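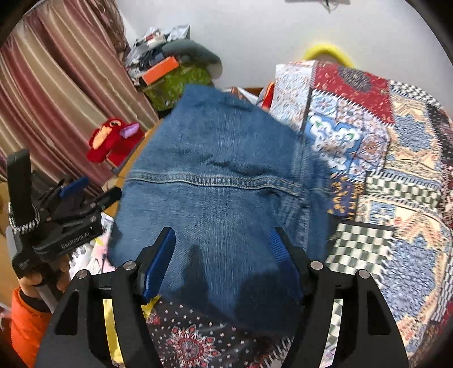

Two grippers, one pair of jeans' worth of denim and a patchwork quilt: a folding session for the Prisden project.

Fermín Quiroga has folded the same sort of thing 3,821 times since January, and he would like it known that his own wardrobe is a disgrace.

Quiroga is a demonstrator. He works in bedrooms across Gillevbridge with a gripper in each hand, picking up clothes, folding them and putting them down again so that a robot he has never met can learn how. Each go is recorded by a camera on the gripper. The robot gets the view of the fingers and the cloth, and gets only a glimpse of the man doing it.

"You forget you own thumbs," he says. "I went home the first week and tried to pinch a sandwich."

Denim is the one he respects. A T-shirt flops wherever you send it, but jeans have opinions, mostly at the seams, where the cloth doubles up and the grip starts to slide. Lay them on a bed already heaped with patterned covers and the machine also has to work out where the clothes stop and the bedding begins. Prisden likes this. Tidy rooms, I am told, make for stupid robots.

Ignacio Yáñez, who runs the project, wants 3,000 good folds of each kind of garment before he lets Gimix, the arm that will do the job for real, anywhere near a drawer. He threw out 900 early ones because the demonstrators were too quick — they flicked the cloth, as people do, and Gimix copied the flick with great conviction.

So now they fold slowly. I had a turn with a pair of trousers and took 2 minutes to make something like a parcel. Yáñez looked at it for a while and asked whether I wanted it kept.

Quiroga had already reached for the next pair.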